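Work and Automation, Unit 4: When the Machine Gets Hands
Course handout, Zedmont evening program

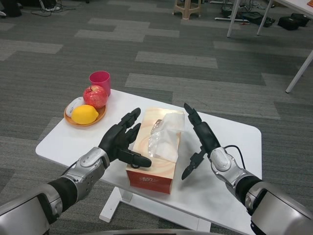 Two robotic hands on either side of a tissue box, with a plate and a cup at the back of the table.

Read this before the session and bring it with you, marked up if possible. We'll spend the first half on the Padard case and the second half in pairs.

Where we left off

Last time we talked about fixed automation: conveyors, sorters, filling lines. Those machines do one thing very well, and the workplace gets built around them. People who worked next to them told us the same thing in different words - you learn the machine's rhythm and then you live in it. This unit is about machines that are supposed to come into a workplace built for people and handle what is already lying there. I find this the most exciting part of the whole course, so forgive me if I run over time!

Why a tissue box is a good problem

Look at the hands before you look at anything else. Both have separate fingers and a thumb, and one box sits between them. Think through what it takes to grasp a box like that with two hands. A box may give a little. Squeeze too hard and the sides buckle, squeeze too lightly and the box slides. The two arms have to agree on timing and on force, and the tissue sticking out of the top shouldn't get crushed on the way. You do all this while talking on the phone.

Now add the rest of the table. A lemon and an apple share a plate with a computer mouse. Suppose the instruction is "put the fruit away." You know at once that the mouse stays. A machine has to get that from somewhere, and in practice it gets it from people - people who choose the objects, show the motion, and decide what counts as done. Keep this in mind, it comes back in the case.

The Padard case

Padard runs a building of serviced offices in Vivville, with 90 desks and a day crew of 19 who clear, wipe and restock. Management brought in a two-armed machine for the small-object part of the job: cups back to the kitchen, tissue boxes squared up, desk surfaces cleared before wiping. The supplier was Babalola.

What changed, going by the crew's own notes:

The order of work. Clearing and wiping used to be one movement for one person. Splitting them meant somebody was always waiting, either for the machine or for the cloth.

The skill. Four of the crew became "table leads." They set up practice tables, ran the same grasp over and over and wrote down every failure. By January they had logged around 2000 attempts. Several said they had never thought so hard about how they pick up a cup (I love this line, and I believe it).

The pay question. Table leads kept their old grade for the whole first period. The job description hadn't caught up with the job, and that became the main grievance, well ahead of any fear of layoffs.

The talk. Early shift starts at 6 a.m., and the crew used to work desks in twos and chat. With one person paired to the machine, that person worked alone. It took a complaint to get this onto the meeting agenda at all.

Terms to know

Task splitting: breaking one person's job into parts so that a machine can take some of them.

Residual work: whatever is left for people after the split. Often the odd, awkward or sticky bits.

Tacit knowledge: what you know how to do but have trouble putting into words. Knowing that the mouse stays is a small case of it.

For the pair work

Pick a surface you clear or tidy at your own job - a counter, a bench, a cart. List what is normally on it. Mark each thing a newcomer could put away without asking. For the ones left over, write down who taught you and how long it took.

Then swap lists. Your partner plays management and proposes a split. You play the crew and negotiate: grade, breaks, who works beside whom, who gets to stop the machine. Write the agreement on one page, and keep it, we'll need it in Unit 5 when we look at how such agreements hold up after the first year.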